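손목 착용형 핸드헬드 그리퍼 Plismont 2구 세트

안녕하세요, 장비 페이지 담당하는 Beca Ifans예요. 제가 직접 써보고 예산까지 짜본 제품이라 말이 좀 길어요(양해 부탁드려요!). 로봇 팔 사기 전에 사람 손으로 작업 데이터부터 모으려는 팀이라면 이 세트부터 견적에 넣어보세요.

기본 구성은 좌우 그리퍼 한 쌍, 손목 스트랩, 마커 큐브, 케이블이에요. 팔 쪽으로 선이 지나가니까 소매는 걷고 쓰시는 게 편해요. 저는 긴팔 입고 했다가 선이 자꾸 걸려서 혼났어요ㅎㅎ

처음 견적 내실 때 다들 컵이나 블록 같은 작은 물건만 생각하시더라고요. 그런데 청소 장비처럼 덩치 있는 물건을 양손으로 잡는 작업도 꼭 계획에 넣으세요. 바닥 작업은 책상 작업보다 공간을 훨씬 많이 먹어요. 호스 놓을 자리, 멀티탭 위치까지 미리 그려보셔야 해요.

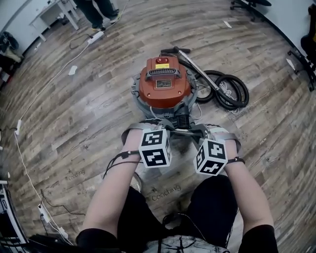 양손 그리퍼로 건습식 청소기 아래쪽을 잡은 모습. 그리퍼마다 흰색 마커 큐브가 올라가요.

큐브는 인쇄면이 긁히면 인식이 불안해지니까 여분을 같이 담아두시는 걸 추천해요. 저희는 Zendell 여분 큐브 2개를 처음부터 주문에 넣어요. 나중에 따로 시키면 배송비가 또 붙거든요. 아깝잖아요!

옵션은 이렇게 나뉘어요.
Zendell 여분 마커 큐브: 2개 한 묶음
Demchenko 연장 케이블: 바닥 작업이 많으면 추천
Clondberg 보관 케이스: 장소를 옮겨 다니는 팀용

무게 얘기도 많이 물어보시는데, 숫자보다 착용 시간이 문제예요. 저는 32분쯤 지나면, 아니 정확히 32분에 알람 맞춰두고 쉬어요. 그래서 두 사람이 번갈아 쓰는 일정으로 인건비를 잡으시는 게 현실적이에요. 장비값만 보고 예산 올렸다가 3월에 다시 결재 받은 팀이 저희입니다...

납기는 입금 확인 후 영업일 7일이에요. 세트 단품이 222만 원이고 옵션은 별도, 세금계산서 됩니다. 스트랩은 사이즈 조절이 되지만 손목이 아주 가는 분은 주문 메모에 꼭 적어주세요. 패드 하나 더 넣어드릴게요.

가격 기준일은 2026년 5월 7일이고, 수량이 많으면 견적 문의로 남겨주세요. 작업 목록이랑 쓰실 공간 크기를 같이 적어주시면 답변이 빨라져요.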